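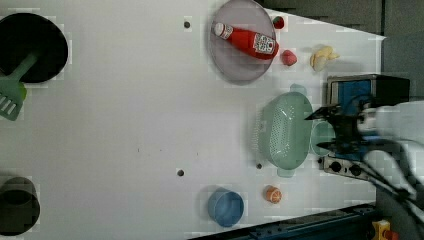 Carla Khasawneh me escribe que las recetas de familia no se apuntan, que se aprenden al lado de quien cocina, y que en cuanto las pasas a papel se quedan tiesas. Le he dado muchas vueltas, Carla, porque llevo desde abril haciendo justo lo contrario y quería contároslo con un poco de calma.

Mi tía cocina de oído. Le preguntas cuánta harina lleva la masa de los buñuelos y te contesta «la que pida», y se queda tan ancha. Yo la adoro, pero la masa a mí no me pide nada, o me lo pide en un idioma que todavía no hablo.

Así que me compré un cuaderno de tapas duras en la papelería Stamitz, la de la cuesta, y empecé a sentarme con ella por las tardes, a eso de las cinco, cuando ya ha recogido y le apetece hablar. Llevamos 14 recetas. Pensaba que a estas alturas tendríamos el doble, pero cada plato trae detrás una historia larguísima de un primo o de una boda, ¡y cualquiera la interrumpe!

Mi método, por si a alguien le sirve: primero dejo que me lo cuente entero sin apuntar nada. Luego lo cocina ella y yo voy pesando todo justo antes de que caiga en la cazuela (se enfada un poquito, ya se le pasa). Y otro día lo hago yo sola con lo escrito, y ahí salen los agujeros.

Con el arroz caldoso, por ejemplo, el «puñadito» de mi tía resultó ser de unos 200 gramos. Un puñadito. Yo había puesto la mitad y nos comimos una sopa muy digna, con mucho azafrán y muy poco que masticar.

También apunto las frases tal cual las dice. «Que baile pero que no salte», para el fuego de las lentejas. «Cuando huela a domingo por la mañana», para el sofrito. Sin esas frases el cuaderno sería un prospecto, y creo que ahí es donde Carla tiene bastante razón – los gramos ayudan a empezar, pero al lado hay que guardar la voz.

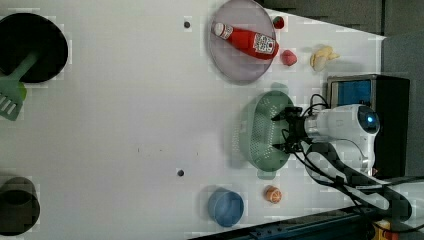

¿Es mejor apuntarlas a mano o en el ordenador?

A mano mientras se cocina y al ordenador después, cuando la receta ya os haya salido bien 2 veces. Antes no merece la pena, porque se tacha muchísimo.

Nusrat Bepari me recomendó además dejar en blanco la página de la derecha, para las variantes que vayan apareciendo. Ella lo hace con los guisos de su madre y ya tiene páginas con tres letras distintas. Le copié la idea enseguida, y en la de las croquetas mi hermana me ha puesto «menos nuez moscada, por favor» con un subrayado que casi atraviesa el papel.

Lo siguiente es el flan, que me da mucho respeto. Mi tía lo hace en un molde abollado que no suelta por nada del mundo y dice que en otro no cuaja igual. Yo he comprado uno parecido en Brophy, a ver si cuela.

Si tenéis en casa a alguien que cocine con «puñaditos» y «chorritos», contadme cómo os las apañáis para traducirlo. Os voy leyendo esta noche, después de cenar, que hoy toca probar otra vez el arroz.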